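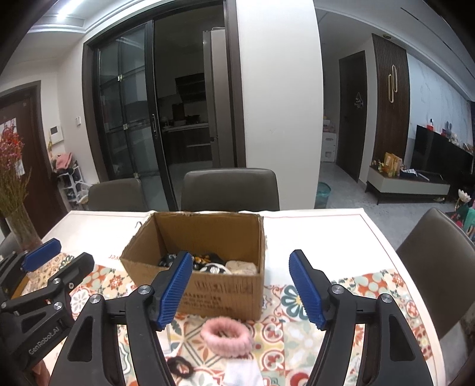 Flikberg Publishes Good Practice Guide for Recording Household Tasks With Hand-Held Grippers

VALLDEN, December 3, 2020 – Flikberg today released a good practice guide for teams that record everyday household tasks with hand-held grippers in lived-in homes. The guide is 40 pages long and can be downloaded free of charge from the Flikberg website. It applies to work done by a person holding one gripper or a pair, with the recordings later used to train robot arms.

The guide deals with tabletop work on small and soft goods, such as putting hair ties and scrunchies in a box, handling towels, and picking up fabric pouches. Larger jobs, including anything on a stove or near running water, are left for a later edition.

"Most of the existing rules we work with were written for machines behind a fence," said Kumiko Oda, head of standards at Flikberg. "A dining table in an apartment is a different place. There are shoes by the door, gifts on the TV cabinet, a vase within reach of your elbow. We wanted something an operator could read the night before and use the next morning."

What the guide asks for

The guide has seven sections, covering consent, room preparation, equipment checks, handling, operator breaks, labeling and storage of recordings.

On consent, a recording team must have written agreement from every adult living in the home, and must show them a short sample recording before they sign. The sample has to come from a similar wide-angle camera. According to the guide, residents often expect that only the tabletop will be recorded, when a wide lens on a gripper also picks up hallways, doors, shelves and television screens. Residents may withdraw a recording after the visit without giving a reason.

On room preparation, the guide does not ask for a cleared or staged room. Furniture and ordinary belongings stay where they are. Papers with names or addresses, family photographs, medicine and keys are to be moved out of view or covered. Glass items may stay on the table if the resident agrees and the operator can complete the full arm movement without touching them.

Equipment checks are made before each session and again after any drop. The operator looks over the finger pads for tears and trapped fibers, checks that the pivot screws are tight, and opens and closes each gripper by hand. A gripper that sticks is taken out of use for the day.

The handling section sets out how to work with two grippers at once. When a second gripper comes in to steady or move an object, its operator keeps the free fingers clear of both sets of jaws. Looped and fuzzy fabrics are to be released by opening the jaws fully and never by pulling the cloth sideways, a common cause of snagged threads. Objects belonging to the household may only be used with permission, item by item.

Failed grasps stay in the recording and are labeled as failed. Ebere Nwankwo, who drafted the labeling section, said this was the point most argued over during the review.

"Some teams delete every miss and some keep them with no label at all," Nwankwo said. "Either way the people who train on the data can't tell what they have. Our wording is short. Keep it, mark it, and write down what the object was in ordinary words."

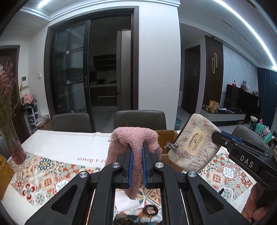

BACKGROUND

Work on the guide began after Flikberg and Tierney, an equipment testing firm, compared the instructions they were each giving to operators. The two sets of instructions disagreed on break times, on whether a resident should be in the room, and on who was responsible for damaged belongings. A joint draft was sent out for comment and revised twice.

Under the final text, one resident is to be at home during recording but does not have to be in the same room. The team leader is responsible for damaged items and must report them to the resident before leaving. Operators change over or rest when grip fatigue is noticed by either member of a pair – the guide sets no fixed interval, and Tierney plans to study the question further.

"We asked for a fixed number and didn't get one," said Ayuba Ankrah, operations manager at Tierney. "I still think there should be one. But the wording on reporting damage is clear and our crews are already using it."

Status of the guide

The guide is voluntary. It is not a certification and does not replace local law on privacy or workplace safety. Flikberg will accept comments on the text through the end of December and will publish a list of corrections if any are needed. Translations are being prepared by Kazimír Bednárik.

A printable checklist for operators is included as an annex.

About Flikberg

Flikberg prepares guidance and training material for companies that use robots outside factories. Its office is in Vallden.

Press contact

Iddrisu Kyei
Communications, Flikberg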